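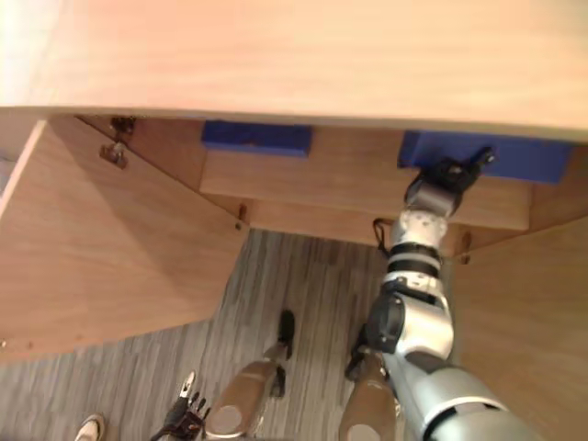

Defne Sönmez
15 Jul 2018

I spent the whole morning with the folding table from Soylu and I want to write some notes, maybe they are useful for a person with the same table.

First, the top is pale wood and very nice to touch. From above you think it is a simple table. All the difficult things are under it.

The side panel hangs on a small dark hinge. Mine does not want to stay straight. I tightened the screws 2 times and it is a little better now, but I don't trust it yet.

Also there are two blue blocks under the top, over the rail. The instruction paper has no word about them. My cousin says they are for transport and I must take them out. I am not so sure, so for now they stay.

I wrote to the shop, Zoven. They answered me quickly, but they sent the paper for a different model, Wivness. In that one the flap opens to the other side, so it did not help me much.

Please be careful with the little pegs below. I hit my hand on one when I was reaching for the screwdriver. Small thing, big pain.

The table can carry up to 35 kilos, the seller told me. I will put only my sewing machine and the box of threads.

If someone has the correct paper for this table, can you send me a photo of page 2? I want to finish before August, my mother is coming and she needs the room.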